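Consejos para tener un brazo robótico de mesa en el taller de casa

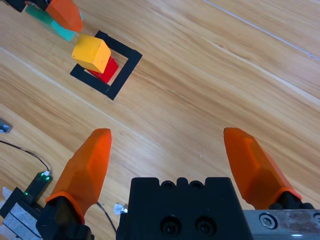
Dedos naranjas abiertos y, al fondo, el cubo amarillo apoyado sobre el rojo en el cuadrado de cinta negra.

El kit Tretix de dos brazos lleva desde marzo en mi banco de trabajo. Lo compré de segunda mano a Merike Lūse por 524 euros, con una pinza de repuesto y un cajón de tornillería. Nuevo cuesta bastante más según la tienda, y el servicio de montaje que ofrece Halutis se paga aparte. Apunto lo que me ha servido para montarlo, mantenerlo y no estropear la mesa.

La mesa

Una mesa de madera vale de sobra si no cojea. Antes de fijar nada, apoye las dos manos en el centro y empuje hacia los lados. Si se mueve, calce las patas o atorníllela a la pared.

Proteja el tablero donde vayan las mordazas con un retal de fieltro o de corcho fino. Apriete, deje pasar un día y vuelva a apretar. El fieltro cede un poco y la base acaba bailando.

Para limpiar, paño apenas húmedo y luego paño seco. Nada de cera ni abrillantador: las piezas resbalan y los dedos las empujan en lugar de cogerlas.

Marcar la zona de trabajo

Cinta aislante negra sobre madera clara. Se ve bien desde cualquier lado y se despega sin llevarse el barniz, siempre que no pase meses al sol. Para que el cuadrado quede decente, pegue primero dos lados con una escuadra y mida desde ahí los otros dos. Un hueco pequeño en una esquina no molesta para nada.

Si quedan restos de pegamento, aceite de cocina en un algodón, diez minutos de espera y jabón neutro.

Los dedos de la pinza

Los dedos se ensucian más de lo que parece, sobre todo si en la misma mesa se lija. Agua templada con una gota de lavavajillas y secado al aire. El alcohol dejó los míos blanquecinos y no volví a usarlo. Olga Torres, que tiene el mismo kit, los limpia con goma de borrar blanca y le van igual de bien.

Revise los tornillos del soporte cada dos semanas con la llave hexagonal de su medida. Una llave gastada redondea la cabeza y después hay que sacarla con extractor. Yo ya perdí una tarde con eso.

Cables y electrónica

Deje siempre una vuelta de cable floja junto a la pinza y mueva el brazo a mano, apagado, hasta los extremos. Si el cable tira en algún punto, alargue la vuelta. Las bridas de velcro son mejores que las de plástico, que hay que cortar cada vez.

La placa, lejos del serrín y del vaso de café. Una caja de plástico con agujeros en los lados cuesta poco y la tapa se quita en un momento.

Con qué practicar

Empiece con cubos de colores vivos, uno encima de otro, dentro del cuadrado. Cuando eso salga, pase a piezas con forma rara: pinzas de la ropa, tapones, bobinas de hilo.

Baje la velocidad a la mitad durante los primeros días y use un brazo cada vez. Los dos a la vez se estorban hasta que uno se acostumbra a dónde llega cada cual.

¿Merece la pena?

Para clasificar tornillos o acercar piezas mientras se suelda, sí, con paciencia. Para ahorrar tiempo en casa, no. El manual viene en inglés y salta pasos en la calibración; me apañé con las notas que publicó Hamdia Tilahun en el foro de Griretti. El recambio de dedos me salió por 81 euros con envío, caro para lo que es. Tardó unas tres semanas en llegar y uno de los tornillos venía sin arandela, así que conviene tener un surtido a mano antes de desmontar la pinza.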